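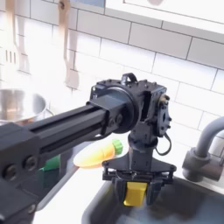
I have a small grudge against the open kitchen, and since my sister-in-law is about to knock down her wall to get one, I'd like to put it in writing while there's still time.

We lived with an open plan for six years in our old place in Pastside. When we bought it, the big room was the whole reason we signed. Kitchen, table, couch, TV, all in one stretch, with light coming in from both ends (I still miss the light, I'll give it that). I pictured myself stirring something while friends leaned on the counter with a glass of wine. That happened maybe once a season. The rest of the time I was frying onions while somebody tried to hear the news.

Noise is the part I'd underestimated most. A dishwasher is a perfectly quiet machine until you put it fifteen feet from a couch. Same with the fan over the stove, which I stopped turning on because everyone yelled, so then everything we owned smelled like dinner. The curtains smelled like dinner. My winter coat smelled like fish through most of one January, and I only found out on a bus.

And then the mess! I'm a messy cook and I've made my peace with it. I use every bowl. But in a closed kitchen you can put the food on the table, shut the door and forget the pile until later. In the big room the pile came to dinner with us. I'd be sitting there trying to enjoy my own lasagna and looking straight at the pan with the burnt bits on it. Guests would get up and start washing things, bless them, and that would be the end of the conversation.

Now we rent the upstairs of a house on the Dagdag side of town, and the kitchen is 80 square feet with an actual door. My husband measured it before we moved in and looked worried. Two people can work in there if they like each other. You can reach the stove and the fridge from nearly the same spot, and I've come to love that more than any island I ever wiped down. The radio stays on my station. When the door's shut people knock, which makes me feel like a surgeon.

I know the argument on the other side, because my sister-in-law has made it to me on the phone at length. She has a toddler and wants to see him while she cooks. Fair enough, and I'd have said the same when mine were little. But mine were toddlers for a very short time, and a wall is expensive to put back. Her contractor wants 57 hundred dollars just for the beam and the demolition, before anybody has touched the floor, where there'll be a long bare strip that doesn't match anything.

What I keep suggesting is a wide doorway, or one of those pass-through windows my grandmother had, with the little shelf. You can see a kid through it. You can hand a plate through it. You can also hang a curtain over it when your in-laws come by on a Sunday and you've used every bowl in the house. She thinks it looks dated. I think it looks like a place where people eat on time.

She's getting one more quote, and I've offered to lend her our kitchen for a weekend, door included.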